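使用済みパソコンの無料回収、8月から対象拡大　町内2カ所に窓口

家庭で使わなくなったパソコンの無料回収が、8月から拡大される。これまではノート型に限っていたが、新たにデスクトップ型の本体と、取り外した内蔵ハードディスクも受け付ける。窓口は町役場の環境課と、リサイクル業を営むビロラの倉庫の2カ所。

環境課によると、昨年度に回収したノートパソコンは300台を超えた。一方、デスクトップ型は粗大ごみとして有料で引き取っており、処分の方法が分かりにくいという問い合わせが続いていた。担当のアルシデス・パチェコさんは「押し入れに古い本体を置いたままの家庭が多い。夏の片付けに合わせて始めることにした」と話す。

持ち込みは一度に2台まで。町内に住んでいることが分かる書類が必要で、事業所で使ったものは対象外となる。ハードディスクは本体に付けたままでも、外した状態でも出せる。製品ラベルははがさずに持ち込む。窓口では型番を控え、希望者に受領書を渡す。

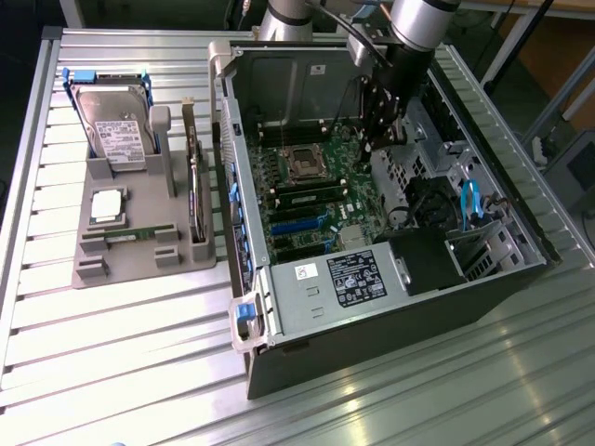 データの消去

回収に出す前のデータ消去は、原則として持ち主が行う。起動しない機種や操作に不安がある場合は、ビロラの倉庫で破砕処理を頼むことができる。手数料はハードディスク1台につき100円で、申込書は窓口に置いてある。破砕に立ち会いたい人は、受け付けの際に申し出る。

同社のジョナタン・ヒラルドさんは「写真や年賀状の住所録を残したまま持って来る人がいる。必要なものは先に別の場所へ移してほしい」と呼び掛けている。消去を終えたかどうかは申込書の欄に記入する。返却には応じない。

町は今回の拡大に合わせ、分別の手引も改めた。新しい手引は32ページで、各戸に配るほか、図書館と公民館にも置く。

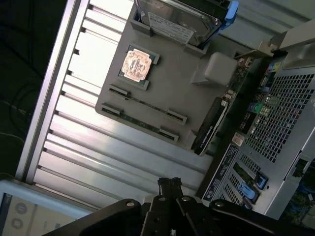 環境課が手引で新たにページを割いたのは、小型家電に含まれる金属の行方だった。回収品はビロラの倉庫で種類ごとに分け、町外の精錬業者に送られる。売却益は町の収入となり、来年度のごみ袋の印刷費に充てる予定という。デスクトップ型は、横に倒してふたを外せば、ソケットに収まったプロセッサーなどの部品を上から見ることができるが、手引では家庭での分解を勧めていない。部品だけの持ち込みも、ハードディスクを除いて受け付けない。

モニター、プリンター、キーボードの扱いは従来と変わらない。モニターは粗大ごみの予約が必要で、キーボードは不燃ごみの日に出せる。バッテリーが膨らんだノートパソコンは回収箱に入れず、窓口の職員に直接手渡す。

受付時間は環境課が午前9時から午後4時まで、ビロラの倉庫は午前10時から午後3時まで。正午からの1時間はどちらも休む。問い合わせは環境課の資源係へ。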